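Ticket 1843: wrist view stalls during kitchen task
Project: Mitance student arm, table-clearing exercise
Opened by: Evdokia Gavalas
Assigned to: Pantelis Lazaridis
Status: open, workaround in place

Reported
Wrist camera feed stalls for a second or two when the arm reaches to the left side of the table. Joint data carries on as normal. Episodes recorded after episode 81 are affected. Earlier ones play back cleanly.

Environment
Control laptop no. 2, Brukora logger, joint loop at 100 Hz. Overhead camera on its own port.

Log
14:10 EG: Restarted logger. Stall came back on the third reach.
14:25 PL: Swapped USB port. No change.
14:40 PL: Set watchdog timeout to 1000 ms. Logger no longer drops the episode but the gap is still in the file. This is the workaround, not a fix.
15:05 Michalis Michailidis: Moved the arm by hand with motors off. Stall appears only when the base is turned left and the wrist is low. Suspect strain on the cable. Please check slack before blaming the driver again.
15:20 EG: Overhead view attached, arm at the colander. 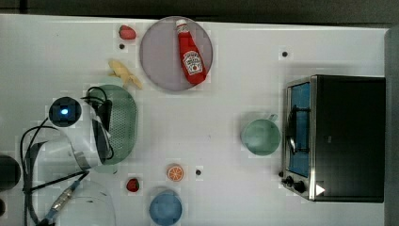 Fig. 1. Overhead camera, gripper at green colander, plate and ketchup bottle at top centre.

15:35 PL: Cable loops run out across the table on the left. Will re-route along the upper arm with two more clips and leave slack at the wrist joint. Do not move the black dots on the table, they are the placement marks.

Next steps
PL to re-route and repeat 10 reaches to the left. EG to list the episodes with gaps. Keep the raw files until Paraskevi Andreadis has looked at them.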